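The Woman Who Teaches Old Dogs to Use Their Noses

I first heard about the scent classes at Overgaard from my neighbor, whose thirteen-year-old terrier had more or less retired to the couch. Three months later that same terrier was pulling her down the sidewalk every class night. I had to know what was going on in there, so I called up the woman who runs the place and asked if I could come by and talk. She said yes right away, on one condition: I wasn't to use her name. "Put the dogs in it," she said. "They do the work."

So, the dogs. There were five of them the evening I visited, and the youngest was nine. Overgaard is a long, low building behind the feed store in Wesano, with rubber flooring and a very good heater. The owner trained sport dogs for years before she opened it, and I asked how she ended up with the seniors.

"I had an old dog myself," she said. "A shepherd mix with bad hips. She couldn't jump anymore, couldn't do the weave poles, and I'd leave her home when I went to train the young ones. She'd stand at the window. I felt terrible about it. Then one night I spilled a bag of treats in the garage, and I went in to get a broom and came back, and she was working that floor like a detective. Tail going, ears up. I hadn't seen that face in two years."

She started hiding treats for the shepherd the next morning and never stopped. The class came out of that, first with two friends and their dogs, then with friends of friends. By the first July there was a waiting list.

What surprised me is how quiet it all is. I've been to puppy classes, and I expected barking, clickers and people calling names over each other. Instead you get this wonderful snuffling! A big black Lab with a gray chin worked his way along the wall for what felt like ages, breathing in little puffs, and the whole room just watched him. When he found his piece of chicken the people clapped very softly, the way you would at a library.

"People want to help," the owner told me. "They point, they lean, they say 'over here, buddy.' I spend most of the first class teaching the humans to put their hands in their pockets. The dog knows where it is. The dog knew before you shut the door."

I asked whether an older dog can still smell that well. She laughed at me, kindly.

"Eyes go, ears go. The nose is usually the last thing to leave. I've got one student who can't see a thing and he's the best in the room. I'm not a vet and I tell everybody to talk to theirs before they start, especially if the dog gets out of breath or has a sore neck. But for most of them it's a very gentle thing to do. They walk, they sniff, they eat. There are worse evenings."

You don't need much to begin. She's a great believer in using what you already have at home — egg cartons, old towels, paper bags, the bottom half of a milk jug. She lets people spend money once the dog has shown what it likes, and not before. Her own supply closet is a glorious mess, and I told her so.

"Every dog has a thing," she said. "Some want to dig in fabric. Some hate fabric and want a box. I had a beagle who would only search under something that made noise. You try it all and you watch the face."

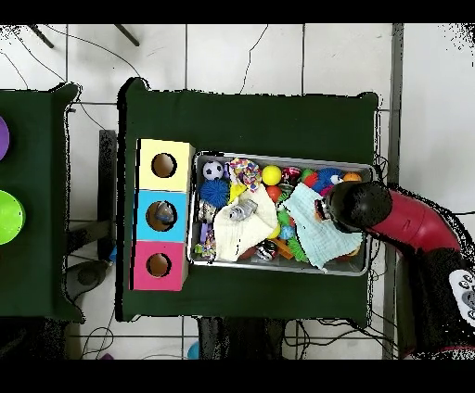 Boxes in yellow, blue and pink, and a tray of toys and cloths.

Her advice for the first week is so simple that I went home and tried it the same night. Put one treat on the floor while your dog watches, and let him have it. Do that a few times. Then put it down while he's in the next room. Then put it beside a chair leg. "Stay at nose height or lower for an old dog," she said. "I don't want anybody stretching up. And quit while he still wants more. Five minutes is plenty. Ten is a long day at the office."

What about the dog who just stands there and looks at you?

"Oh, I love that dog," she said. "That dog has been told what to do his whole life and he's waiting for instructions. So you wait too. Look at the ceiling. It can take a while, and it's awful, and then the head goes down. I've cried over it more than once, I don't mind saying."

She keeps a paper notebook for every student, with the date they started and a line or two after each class. I was allowed to flip through a few of them. One says only "Found it. Very pleased with self." Another, from a spaniel's eleventh visit, reads "Slept in corner, woke up, found all four, went back to sleep." There are now 77 of these notebooks on a shelf over her desk, and when a dog dies she gives the notebook to the family.

We talked about that for a bit. Working with old dogs means losing them, and I wondered how she manages it.

"Not always well," she said. "But I see them on good nights. Somebody calls me and says he went last week, and he did his boxes the evening before. I think that's a pretty fine evening for a dog."

She's hoping to start a second group over in Brukell, where a church has offered its hall, and she'd like to put together a small booklet of games for people who live too far out to drive in. She has 200 ideas for it, she says, and no time to type them.

Before I left I asked what she'd tell someone with an old dog asleep at their feet right now, reading this.

"Go get a piece of cheese," she said.

Classes at Overgaard run all winter, and dogs of any breed or mix are welcome from the age of eight. Bring water, a mat your dog already knows, and something smelly to eat.

Posted 1/3/25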